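Checking Finger Alignment on a Two-Arm Tabletop Cell

The Plostus grippers on our Varela cell go out of true gradually, the way a shopping cart does, and you can spend a good month blaming the software first. I have done this twice. What follows is the routine we use now. It takes 20 minutes if your hex keys are where you left them, so plan on an hour.

Before you start, put the controller in maintenance mode and drop the speed limit. Then:

1. Send both arms to the park pose.
2. Open the fingers all the way and look at the wrist camera feed.
3. Check that the two fingertips mirror each other. One tip riding higher than its twin means a loose mount, nearly always the lower bolt.
4. Leave a few ordinary things on the table while you do it. A mug and some crumpled wrappers or paper will tell you more about your viewing angle than bare wood.
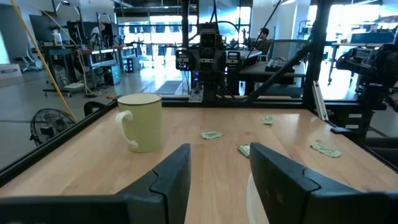 Stiltovari wrote in to say that step 3 is useless if the camera bracket itself has slipped, and that you should check the bracket against the wrist flange with a square before you believe anything on the screen. Fair enough. Call that step zero, and use a real square. I used the corner of a manual once and got a very confident wrong answer.

If a mount is loose, cut power to that arm, support the gripper with your free hand, and back out both bolts completely. Wipe off the old threadlocker. Put on one small drop of new, seat the finger, and tighten the bolts a little at a time, going back and forth. The Zellden driver we use has a click stop, and you should quit at the first click. The second click is you enjoying yourself.

Next, the cables. Move each arm by hand through its full reach and watch the slack. Anything that pulls tight gets re-tied with more room. Zip ties should hold the cable without strangling it, and the tails should be trimmed, a job everyone on our floor believes belongs to someone else.

Now restore power, clear the fault (ours comes up as 641, which the manual describes as "general") and run both arms at 22 percent speed, with your hand near the stop button. Keep the table dressed for this part too.

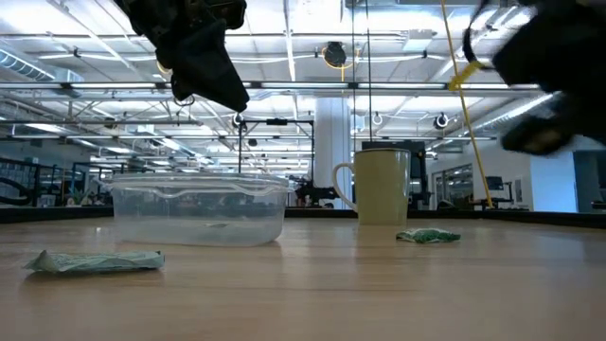 Listen as much as you look. A dry joint ticks once per turn, and a loose finger rattles whenever the arm changes direction. If you hear neither, go up to 100 percent and run the same motion again. If you hear both, go back to the bolts and say nothing to anybody.

Last, save the new zero offsets under a name you will recognize in November. Our folder has four files called "final" and one called "final use this," and the cell loads none of them.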